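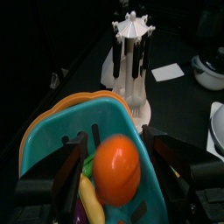

The Teal Basket and What Lives in It

Welcome back to the gallery, and thank you for all the kind messages after the last batch. Monday is the day I try to put new pages up, and with the kettle on and nobody needing anything from me for an hour, it seemed a good moment to give the toy vegetables a page of their own. They have been asked for more than once, mostly by parents who have seen them in the play corner at Saarinen and wanted to know where on earth to find something similar.

I'm afraid the answer is that they came to us in dribs and drabs. The first few arrived in a box from the Pundodent jumble sale one wet July, when I had gone in for a lampshade and came out with a carrier bag full of pretend greengrocery (the lampshade is still needed, if anyone has one). The rest were added over the years, which is why no two of them seem to agree about how large a vegetable ought to be.

The basket
Teal plastic, with a smooth rounded rim and a few slots in it, and easily my favourite of all the tubs we have ever used for the play food. I have tried cloth bags, and a lovely old biscuit tin that made a dreadful racket, but small children like to see what they are reaching for, and an open basket lets them do it. It looks very handsome on a black tabletop too, I think!

The orange one underneath
The wavy edge peeping out around the far side and the left belongs to a second piece, orange this time, with a scalloped rim all the way along the part that shows. The two colours together always make me think of seaside cafés and ice cream, though I couldn't tell you which café.

The big orange one
Egg-shaped, very shiny and much the largest thing in there. Whether it is a fruit or a vegetable is a question I have been asked by several four-year-olds and have never settled. It has been a pumpkin, a mango, a dragon's egg and, for one whole afternoon, a baby who had to be kept warm under a tea towel. I've stopped correcting anyone.

The green one beside it
Only part of it shows, tucked in close against its big orange neighbour, with a dark groove over the top. Green things go into the soup first in our corner. I don't know who made that rule but it is very strictly kept.

The yellow one
Long and slightly curved, narrow at the tip and wider lower down. It gets used as a telephone at least as often as it gets cooked, and I have taken some very long calls on it myself, chiefly orders for cake.

The aubergine
Dark purple, with a little spot of light on it, down along the side of the yellow one. Children who wouldn't touch a real aubergine at teatime will serve you this one on a saucer with great ceremony and stand there until you have finished every bite.

The little red-orange bit
Squeezed in between the yellow and the big orange, and easy to miss if you are looking quickly. Small pieces like this are the ones I find in coat pockets and down the back of the reading bench, so it cheers me up to see one in the basket with the others.

A word on cleaning, as it comes up every time. I use warm water with a drop of washing-up liquid, then an old towel spread out by the window, and I leave everything there overnight before it goes back. The basket gets a rinse while I'm at it.

If you have play food you no longer want, we would be very glad of it, and it needn't match. There is a crate just inside the door at Saarinen, on the left under the coat hooks. Pans and little plates are welcome as well, and we are especially short of spoons.

Page added 2018-03-05. The wooden train pictures will be next, once I have found all the track.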